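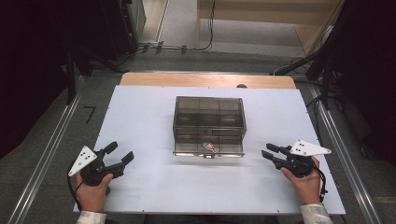
What do you keep in a little see-through drawer box like that?

Whatever is small enough to get lost anywhere else: hair ties, stamps, spare keys, beads, the screws that came with a shelf. The best ones seem to be given over to a single kind of thing, because then you never have to remember which drawer you meant.

I asked that question, or some version of it, all day long at the Lurkham open house, and I got a different reply at every table. I had been meaning to go for years. My sister went once and came home with a trunk full of baskets and a head full of plans, and I have heard about it at every family dinner since. So when the notice came round in June I put it on the calendar in pen, and on 15 August 2024 I packed a sandwich and a sweater and drove out to see it for myself.

Lurkham is a long, low building a little way past the feed store, and if you come from the highway side you will miss the turn, as I did, and have to go back by the creek road. Most of the year it is a showroom and workshop for people who sell storage things – boxes, bins, drawer units, jars, racks – and once every summer they open the back rooms and let everybody wander. Admission was 5 dollars, which included coffee and a slice of something. I had the plum cake. I would have paid the 5 dollars for the plum cake.

You start in the front hall, where the big pieces are. Plallow had most of the left wall with their wardrobes and under-bed chests, all very handsome and all too large for my house. I opened and closed every door anyway. There is a real pleasure in a door that shuts with a soft sort of sigh, and they clearly know it, for they had left a good wide space in front so that a line of us could take turns. A man ahead of me did the same door over and over until his wife took him by the elbow.

Past that is the middle room, which was my favorite and where I spent far too long. It is given over to small storage, the sort of thing that sits on a desk or a dresser, and this is where the little drawer boxes come in. The smoky gray kind, the kind you can see through just enough to make out the dividers inside without having everything on show, won me over completely. I have always bought clear ones, and clear ones look tidy for a day and then look like the inside of my purse. With a bit of gray in the plastic you know which compartment to reach for and your guests are spared the details. I liked the one with a cartoonish little sticker on the front of the drawer, all red and pink and green, just above the small pale tab. It made me think of my niece, who puts a sticker on everything she owns and a few things she doesn't.

Ignacio Marchetti was giving talks in the middle room, and I caught two of them, partly by accident since I had sat down to rest my feet. He used to run a button and ribbon shop and he talks about drawers the way other people talk about gardens. His advice was to empty the whole thing onto a tray first, put back what you have used this year, and leave one compartment with nothing in it at all. "You will need it by the weekend," he told us, and a woman behind me said "By tonight!" and the whole row laughed. He also said to store the heavy little things low, down in the drawer, and to keep the light things for the upper part. I wrote that on my program and have since done it with my sewing notions, and the bobbins are behaving much better.

The Jerkau people had the room after that, with their jars. I am told there were 333 different lids on the wall and I believe it. You could hand them a jar of your own, if you had thought to bring one, and they would try to find its match. I hadn't thought to bring one, and I have a very nice honey jar at home that has been going about bareheaded since my last move, so that was a pity. Next year it rides in the passenger seat.

Lunch was out on the grass, and a bit disorganized. The soup ran out early and the line for sandwiches got tangled with the line for the restrooms, but the shade was good and people were cheerful. I shared a bench with a couple who had driven in from Orbán, and we compared purchases. They had bought a spice rack and were already arguing, very sweetly, about which side of the stove it would go on.

In the afternoon I took the workshop tour, where they show you how the drawers are checked for fit. Each one gets pulled out and pushed back in by hand before it is boxed up, and on a busy day they get through 800 of them. Our guide let us try a few that had been set aside as too stiff. You could feel it right away – a small catch about halfway, like a hiccup. I would have bought it and blamed myself.

A few practical notes if you are thinking of going. Wear flat shoes. Parking is on the field behind the building, and it slopes. The shop takes cards but the cake table does not. The middle room gets crowded after lunch, so go there first and save the wardrobes for later, when you will be glad of the elbow room.

I came home with a set of shelf liners, a jar I did not need, and one gray drawer box for the hall table. It has stamps and rubber bands in it so far, and the spare key to the shed.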